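Home | Guides | Air Quality | Cleaning | Contact

Placing and cleaning a large room air purifier

These instructions cover a floor-standing purifier on casters with a perforated front panel, used in a meeting or media room. They were written for the Zillus and Fasow units in our rooms but apply to most purifiers of this size. Check the manual for your model before opening any panel.

Before you start

You will need a vacuum with a soft brush, a dry microfibre cloth, a slightly damp cloth and a bag for the dust and litter. Allow about 2 hours if the pre-filter has to be washed and dried. Switch the unit off at its controls, then unplug it at the wall.

1. Choose the position

Keep at least 300 mm clear on the intake and outlet sides. Some models draw air through the front and others through the back or sides, so confirm this first. A spot near a wall is acceptable if the clearance is kept. Blinds must not be able to swing against a vent when a window is open. 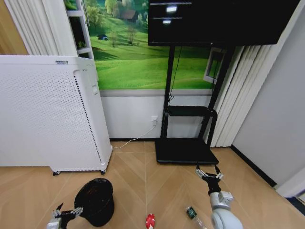
Purifier on its casters, with the mural wall and the TV stand at right.

If the room has a screen on a mobile stand, leave enough floor between the two to wheel either one out. Do not point the outlet directly at the screen, as moving air leaves a film of dust on the glass.

2. Route the cord

Use a wall outlet directly. Power bars and extension cords are not suitable for a motor load that runs all day. Run the cord along the baseboard where the length allows. A cord that crosses open floor should be covered with a low-profile cord cover wherever people walk.

3. Clear the floor

Roll the unit forward by the body, not by the panel. Pick up plastic bags, wrappers and paper by hand before vacuuming. Light plastic is easily pulled against an intake, where it blocks the airflow and makes the fan run harder. Vacuum the floor and the top of the baseboard, then wipe the casters. Hair wound around an axle can be cut with small scissors and pulled free.
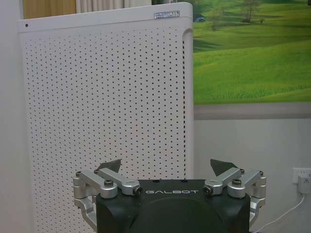 Tall white panel of the appliance.

4. Clean the perforated panel

Vacuum the panel in straight passes from top to bottom, with the brush flat against the surface. Use low suction. Small holes clog from the inside as well, and a panel that still looks grey after vacuuming should be removed and brushed from the back.

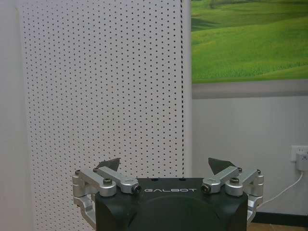 Wipe with the damp cloth only after the loose dust is gone, otherwise it packs into the holes. Household cleaner is unnecessary. The Marín neutral soap we keep for the blinds is safe on painted panels at one capful per bucket. Dry the panel fully before refitting it.

5. Check the filters

Vacuum or wash the pre-filter as the manual directs. Do not wash a HEPA or carbon filter. Ours are inspected in March and replaced when the indicator comes on or the pleats have darkened evenly. Reset the filter counter after replacement.

6. Remove the last of the litter

Go over the floor once more before the unit is rolled back. Scrunch any loose bag into a tight wad and put it in the bin, well away from the vents. 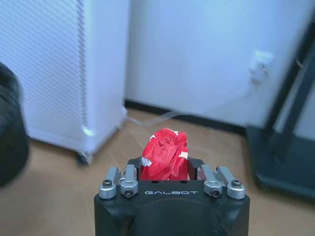 7. Restart and test

Return the unit to its position, plug it in and run it at full speed for 2 minutes. Listen for rattling, which usually means a panel clip is not seated. Set the speed back to automatic.

Related guides
Washing vertical blinds in place
Zolleo cord covers: cutting to length
Caster replacement for floor units
Dusting a wall mural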